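Section 4 of this guide applies to the Goveck wall-mounted medicine cabinet and is to be read after the wall fixings in Section 3 have been checked.

## 4. Hanging and first use

**Before starting.** Two adults are required. The cabinet must be hung on a solid wall, away from cookers, radiators and direct sunlight.

1. Mark the wall at the height chosen for the lower edge. Hesden Housing Services requires 1,260 mm from finished floor level in all its properties.
2. Hold the steel rail against the mark and check it with a spirit level.
3. Drill four holes to the depth shown on the fixing packet and insert the plugs.
4. Screw the rail to the wall. Do not use a power driver for the final turns.
5. Lift the cabinet on to the rail and press down until both hooks engage.
6. Fit the lower locking screw.

> **CAUTION:** Do not load the cabinet until the locking screw is in place.

**Note.** Where the wall is plasterboard, use fixing kit 106, which is ordered separately from the Skulbridge depot.

### 4.1 Setting the lock

1. Open the door and turn the dial to 100.
2. Press the reset pin and hold it in.
3. Turn the dial to the new number and release the pin.
4. Test the lock three times with the door open.

Residents should give the new number to the site office in a sealed envelope. Enquiries are taken by Kirsty Bramwell on Monday mornings.

### 4.2 Sorting the contents

Clear a table and bring together all medicines kept in the home. A basket is useful for items that are to go back to the pharmacy.

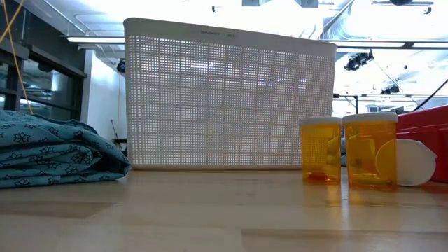 Issue 4 | Page 106

1. Read the date on every label. Set aside anything that has passed it.
2. Keep each medicine in its own bottle or packet, with the cap closed.
3. Place items in daily use on the lower shelf.
4. Return unwanted medicines to a pharmacy. Do not pour them down the sink.

> **WARNING:** A locked cabinet does not replace supervision. Keep all medicines out of the reach of children.

Replacement shelves and keys are supplied by Tikkanen. Quote the number printed inside the door.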